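Workshop notebook, 18/11/2022
Open afternoon at Curkanix, written up the same evening while I still remember it

Well, that was a good day out, and I'm very glad we went. Petronella drove, I navigated (badly, we saw the same roundabout twice) and we still got there before they'd finished putting the chairs out. Thulani Mabuza met us at the door with coffee and a great deal of enthusiasm. He runs their two-arm work and had been hoping somebody would come who wanted to talk about trays and boxes all afternoon, so he was in luck with us.

For those who weren't there, the plan was an introductory talk, then the simulator demonstration on the big screen, then the real cell next door, then questions. They had put out 30 chairs and most were taken by the time he started. A fair number of people from the packing trade, a few students, and a very pleasant retired toolmaker next to me who asked better questions than I did.

The talk was short and I won't copy it all out. The part that matters for us is how they practise two-handed lifts. Everything gets tried in simulation first. They have a piece of in-house software called Plotance which sets up the starting positions, nudges them slightly each time and keeps a log of every attempt. The tray job had 821 attempts in the log as of this morning, and Thulani scrolled through them for us at some speed, like somebody showing holiday snaps. I asked whether he looks at them all and he said he looks at the ones it gets wrong, and then at a handful of the good ones to keep his spirits up.

Then the tray itself. The task sounds like nothing at all: take an open tray by its two sides, lift it level, put it down again. Anybody who has tried it with a pair of arms knows how much there is to go wrong. If one side takes the weight before the other the tray tips, and if the two arms disagree about how wide it is then they either squeeze it or pull at it. He paused the run on the big screen for a good few minutes so that we could all come up to the front and argue about the grip, and I think that was my favourite bit of the whole afternoon! 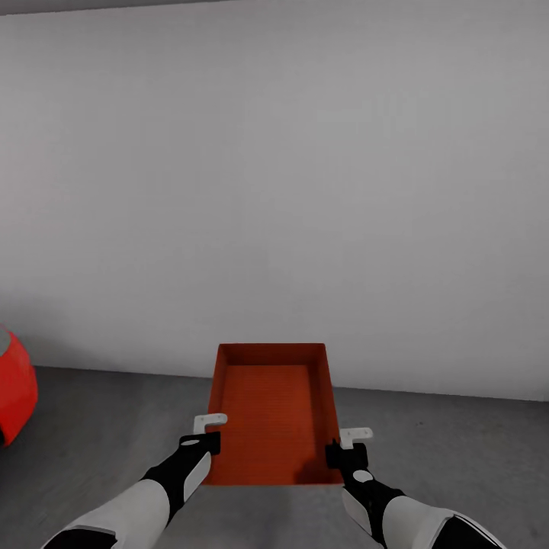 Tray job in the simulator, run paused. Both grippers on the side walls, tray empty.

What I hadn't appreciated until I stood close to the screen is how much thought has gone into where the fingers sit. They've got the two white L-shaped ones over the rims at much the same height, one each side, and towards the front half of the tray. Petronella wanted to know why they weren't at the middle, where she'd have put them herself, and that set off a long discussion. Thulani's answer was that it's a compromise between reach and balance, and that going further forward makes the elbows awkward. She said she would happily live with awkward elbows for a better balanced tray. I believe they agreed to swap notes on it. I'm with Petronella for a loaded tray, though with nothing in it I doubt it matters much.

The other thing I wrote down in capitals was RIM. Our own trials have all been pinching the wall from both faces and hoping friction does the rest. Hooking over the top edge gives you something to locate against, and I'd like us to try it before we spend another week on grip force.

Somebody at the back asked about the simulated floor and whether it was slippery enough to be fair. Good question. Apparently they vary the friction between runs, over a wider range than they'd expect in life. I should have asked for the range and didn't. Must email.

After tea (excellent flapjack) we went through to the real cell in two groups. They had a Gasser bench controller on show and a set of trays made for them by Stuller, and they ran a lift at 400 mm above the bench, slowly, with a long hold at the top. It held nicely when our group was in. The group before us had a tray go down with a bit of a clatter, and I was rather pleased to hear Thulani tell us so himself before we'd asked. He put it down to one arm starting a touch late, and showed us the trace with the gap in it. We've got a very similar gap in our traces from June, which I had blamed on the cable. I shall have to go back and look again.

Petronella Mnguni's notes are on the shared shelf in the green folder, and they're much tidier than mine. She drew the finger layout properly, with her own suggested position beside it in pencil.

To do, mostly me:
Email Thulani about the friction range, and thank him.
Dig out the June traces and compare start times left and right.
Cut a pair of L-shaped fingers in scrap, just to try the fit on our own tray.
Ask Petronella what she'd load the tray with for a fair test.

Thulani would like to come and see our bench in return. I said yes straight away, so we had better clear the end by the window.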